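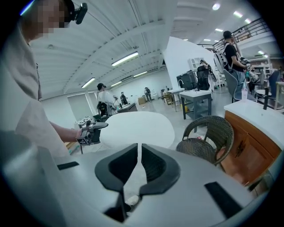
Hand-held grippers at work on the Rathore floor in Nudwood. The marker cubes are for the tracking software.

Rathore's new software will tell you, politely, that your demonstration was no good

NUDWOOD – Rathore has put out the first public version of Plisik, a program that reads recordings made with hand-held grippers and decides which of them a robot should be allowed to learn from. It is stricter than the people it replaces, who used to do the job by squinting.

The company has been teaching robot arms household chores from human demonstrations for a while now. A person picks up a gripper, does the chore, and the motion goes into a training set. For most of that time the weak spot has been the software in the middle, which has to work out where the gripper was at every moment from what its camera saw. When it gets lost, it doesn't say so. It draws a nice smooth path through the place where it thinks the gripper ought to have been, and some months later an arm tries to put a cup inside a wall.

"We had one clip where the hand apparently left the building and came back with the spoon," said Lalit Mishra, who leads perception at Rathore. "The old checker passed it. The motion was very smooth, you see."

Plisik compares two estimates of the same motion. One comes from the room, meaning table edges, railings, lights and whatever else stays put. The other comes from the square markers on the grippers, whenever one gripper's camera catches sight of another. If the two estimates drift more than 12 millimeters apart, the stretch is flagged. If they drift further than that for long enough, the whole clip goes into a folder named "sorry."

Mishra's group ran the program over 700 old clips that had already been accepted and, in some cases, already been learned from. It flagged nearly 100 of them. There was a meeting.

Part of the trouble was glare. Shiny floors throw back the ceiling lights, and a tracker that picks its landmarks by contrast will happily pick a reflection, which then slides along the floor as the camera moves. Plisik now keeps a running list of landmarks that behave as if they were on wheels and stops listening to them. Office chairs, being on wheels, end up on the same list, as do people who walk through.
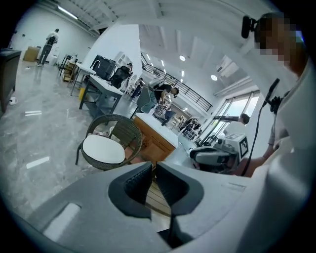 A polished floor with plenty of light in it, the kind of surface Plisik is meant to distrust.

Vivek Tripathi wrote that part of the code and is not sentimental about it. His first attempt threw out anything below knee height. That took care of the reflections, along with every demonstration that involved picking something up off the floor. The second attempt, he said, was fine except that it developed a grudge against window blinds. The released one is the fifth.

The flagged clips are not all lost. Plisik can trim out a bad stretch and keep what's left, if what's left still holds one full grasp and one full release. It can also pass the clip to Tonia, the company's motion planner, which replays the path on a simulated arm and reports whether any real elbow could have followed. Tonia used to come in only at the end, after training. Putting it up front adds 14 seconds a clip on the company's own machines, and the people who pay for those machines have asked to be kept informed.

Denise Horrocks runs the recording sessions and is the one who has to bring the verdicts back to the floor. In the old setup her crew learned a batch was bad weeks afterward, by which point no one remembered recording it. Now the result shows up on a screen before the gripper has been put down. She was in favor of this until she saw the wording.

"It said 'operator motion implausible,'" Horrocks said. "To a man folding a towel."

The message has since been changed to "please try again," and the numbers behind it moved to a log. The crew reads the log anyway. Hạnh Bùi, who has recorded more clips than anyone else there, holds the lowest rejection rate and would like it known that the gap between her and second place is not small. She has slowed her wrist turns down and stopped swinging the gripper past the windows, where the jump in brightness used to blind the camera for a few frames. Neither tip is in the manual yet.

There are things the program can't do. It has no idea whether the chore was done well, only whether the motion was real, so a beautifully tracked recording of someone dropping a plate will sail through. It also struggles in rooms with bare white walls, where there is little to hold on to, and the release notes suggest hanging something up. They don't say what.

Brijesh Gautam, who uses an early copy at a small warehouse automation shop, said it had cut his rejected training runs and raised his rejected clips, and that he hadn't decided which of the two he preferred to explain to his boss.

Plisik runs on Linux and reads the recording formats Rathore uses itself, plus one other that Mishra described as "mostly supported." A version that checks both hands of a two-gripper recording against each other is planned for June. The "sorry" folder can be renamed in the settings.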